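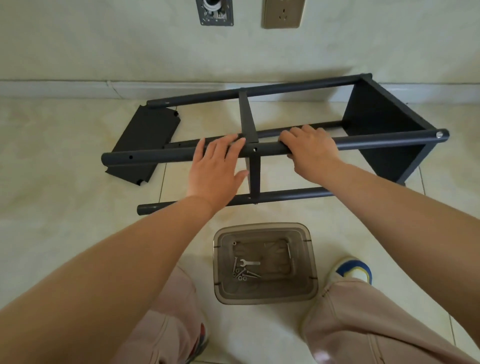
Base frame for the Pralum cell during assembly, one side panel attached and the other still to be fitted. Photo: Esteo

Esteo issues revised setup and service procedure for Pralum bench cell

GRIMDALE, June. Esteo has released a revised setup and service procedure for the Pralum bench cell, its small robot station for loading and unloading light parts. The procedure replaces the installation section of the current manual and applies to all units shipped with the tubular base frame. It covers frame assembly, leveling, mounting of the arm, cable routing, first power-up and scheduled checks.

The revision follows a review of service calls from 31 installed cells. Almost half of the calls logged as position errors were traced to the base frame. In most of these cases the frame bolts had been fully tightened before the frame was stood upright, which left a small twist in the structure. The arm then repeated correctly against its own base but drifted in relation to the parts tray when the cell was moved or the floor load changed.

Frame assembly

The frame is supplied as round steel tubes, a flat center brace and sheet-metal side panels. Under the revised procedure it is assembled on its side on a flat, hard floor. The first side panel is attached to the tube ends, the center brace is fitted, and the second side panel is brought up last. All bolts are started by hand with their washers and left finger-tight until the frame is closed.

The frame is then turned upright and checked for rock at each corner. Tightening is done in two passes with an open-end wrench and an Allen key, working diagonally from one panel to the other. The center brace is tightened after the panels. Users who have been tightening the brace first should note the change, as the earlier manual gave the opposite order.

Hardware should be kept in a tray or bin next to the work. Bolts for the frame and bolts for the arm plate are close in size but differ in length, and a frame bolt used in the arm plate will bottom out before it clamps. From this month Esteo packs the two types in separate bags.

Assembly by one person takes 14 minutes on average in Esteo's own trials, excluding unpacking. A second person is required for lifting the arm.

Leveling and arm mounting

The cell is leveled before the arm goes on and again after. The first reading is taken on the arm plate and the second on the parts tray. If the readings disagree, the frame bolts are loosened by a quarter turn, the frame is allowed to settle, and both passes are repeated. Shims under the arm plate are no longer permitted as a correction for frame twist.

The arm cable and the gripper air line now run along the inside of the rear tube and are clipped at the brace. The controller should be connected to a grounded wall outlet without an extension cord. The gripper, supplied by Bennani, is fitted last and does not require changes to its own instructions.

On first power-up the arm is driven at reduced speed to the reference points stored in the controller. The operator records the offset at each point on the sheet included with the procedure. This sheet stays with the cell and is used as the baseline for later checks.

Scheduled checks

The revised schedule calls for a bolt check after the first week of operation and every six months after that. The check covers the frame, the arm plate and the cable clips. End caps on the tubes should be inspected at the same time and replaced if cracked, particularly where the floor is washed down. The reference points are run again after any bolt is moved.

A cell that has been relocated, even within the same room, is treated as a new installation from the leveling step onward. If the offset at a reference point has changed from the baseline by more than the limit printed on the sheet, the cell should be taken out of production and the frame bolts checked before any change is made to the arm program. Reteaching the program around a twisted frame was the most common workaround found in the review and is not supported.

Availability

The procedure is available to registered users through the Esteo service portal in English and French. Printed copies ship with all new Pralum cells. Existing users may request a replacement hardware kit, with bolts, washers and end caps, at no charge through their usual service contact. No software update is needed.

About Esteo

Esteo designs and builds small automation cells for workshops, laboratories and light manufacturing. Assembly, testing and service are carried out at its site in Grimdale.

Press contact
Esteo Communications Office, Grimdale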